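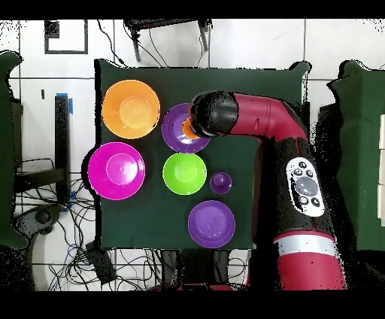

Sorting the dishes: what we tried and what we learned
Rundley project, student report, 13 February 2023

When we began in June we had a rather grand plan for teaching the arm to clear a whole kitchen, and our supervisor very kindly talked us down to coloured plastic dishes on a green table. We are glad of that now, as even the dishes kept us busy for months!

The task sounds simple enough. The arm is told which dish to pick up and which one to put it in, and it has to work out the rest from a view looking straight down. We compared 2 ways of choosing the grasp point. The first, which we called Skerkisska, aims for the middle of the dish. The second, Sadberg, looks for the rim and closes the gripper over it.

We trained both on 1,000 recorded moves and then ran them on layouts they had never met, with up to 6 dishes out at a time. Sadberg did better with bowls and cups, and we were very pleased with it (there was cake). Flat plates were another matter, and it missed the rim in 3 layouts where Skerkisska had no more luck either.

Small dishes placed inside bigger ones are still the hardest case, especially when the gripper hides them from view. We would like to add a second view from the side next term.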